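Why Does Bread Cost More Some Years?
A farm and market page for readers from 8 to 12 years
By Verena Prantl, June 2023

Maybe you have heard a grown-up in the shop say, "Oh, the bread is more expensive again!" And maybe you asked yourself who decides this. Is it the baker? Is it the farmer? Is it a person in an office who writes the numbers?

The answer is a little bit longer, and it starts in a field. We will go with one farmer, Ambros Bühler, who grows wheat near the small town of Ritano. He answered many of our questions, also the silly ones.

What is a harvest?

Wheat is a kind of grass. When it is ripe, each plant carries a head full of small hard seeds. These seeds are the grain. The harvest is the time when the farmer cuts the wheat and takes the grain out.

Mr. Bühler sows his wheat in October. The young plants come up before the winter, and then they wait under the snow. In spring they grow fast, and in summer they turn yellow and dry. Then the big machine, the combine harvester, drives over the field. It cuts the stalks, shakes out the grain and drops the straw on the ground behind it.

A good year and a bad year can look very different. With enough rain in spring and sun in summer, the heads are heavy. With too little rain, the seeds stay thin. With too much rain just before the harvest, the grain can even begin to sprout on the stalk, and then the miller does not want it for bread. It is sold to feed animals, for less money. 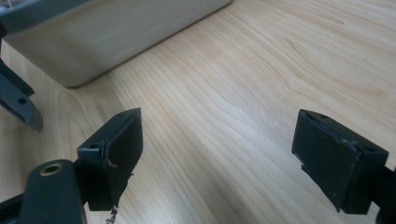

A farmer cannot choose the weather. He can choose the kind of wheat, the day for sowing and how he takes care of the soil. Mr. Bühler told us that he looks at the sky more often than at his telephone.

Where does the grain wait?

After the harvest there is suddenly a lot of grain. But people want to eat bread in every month, so the grain must be kept somewhere. The tall towers which you can see beside a railway line or a river are called silos. Inside it is dark, cool and dry.

Dry is the important word. If the grain is damp, it gets warm in the middle of the pile and mold can grow. For this reason the grain is tested before it goes in. A worker at the silo takes a small sample from the truck and measures the water in it. Grain that is too damp must first go through a dryer, and the drying costs money.

Please remember that a silo is never a place to play, also not when it looks empty. Grain can move like water under your feet and pull a person down.

Who says what the grain costs?

Now we come to the price. Imagine a school market where you sell apples. If you are the only one with apples and all the children are hungry, you can ask a high price. If every table is full of apples, you must ask less, or you will carry your apples home again.

How much there is to sell is called supply. How much people want to buy is called demand. These two words are used in the whole world, for apples, for wheat and for bicycles.

With wheat, the market is very big. Ships carry it from one side of the ocean to the other. So the price in Ritano does not depend only on the fields of Ritano. If there is no rain in a country far away, the bakers and millers there must buy wheat from other places. More people want to buy, and the price goes up here too – even if our own harvest was a good one.

Nanami Takagi works for a milling company with the name Ammann. Every morning she reads the weather reports of many countries before she buys any wheat. "I know more about the rain in other countries than about the rain at my own house," she told us.

Some farmers do not want to wait for a surprise. They make a promise with the miller already in spring. The farmer promises to bring a certain amount of grain after the harvest, and the miller promises a certain price. If the price later goes up, the farmer is perhaps a little sad. If it goes down, he is glad. But both of them could sleep well and make their plans.

From the sack to the loaf

The mill cleans the grain and grinds it between rollers. White flour is made only from the inner part of the seed. Whole wheat flour has everything in it, also the brown skin, which is called bran.

Then the flour travels to the bakery. Hannelore Moser bakes bread in the village of Gukton. She explained to us that flour is only one part of what she has to pay. There is also the electricity for the oven, the salt and the yeast, the rent, the car for delivery, and of course the people who get up in the night to make the dough.

So when wheat becomes more expensive, the bread does not become more expensive by the same amount. And when wheat becomes cheaper, the bread often stays the same for a while. Maybe the oven now needs more expensive electricity, or the baker still has old flour that she bought at the high price.

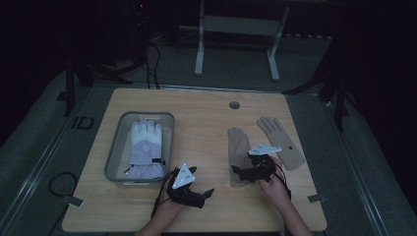
Try it yourself: the seed price game

You need 2 or more players, a bag with 100 dry beans, and 50 paper coins for each player. One player is the farmer, and the others are bakers.

1. The farmer throws a die for the weather. With a one or a two, the harvest is bad and the farmer gets 10 beans from the bag. With a three or a four he gets 20, and with a five or a six he gets 30.

2. Each baker needs 10 beans to bake one bread. The bakers say how many coins they would like to pay.

3. The farmer decides who gets the beans. Then the beans go back into the bag, and you play the next year.

After some rounds, look at the prices which you wrote down. In which years did the bakers pay the most? Were there years when the farmer had beans left over?

Words to remember

Grain: the small hard seeds of wheat, barley, rye and other grasses.
Silo: a tall building for keeping grain.
Supply: how much there is to sell.
Demand: how much people want to buy.
Bran: the brown skin of the seed.

Thank you to Flurina Stöckli, who read this page with her class and told us which words were too difficult.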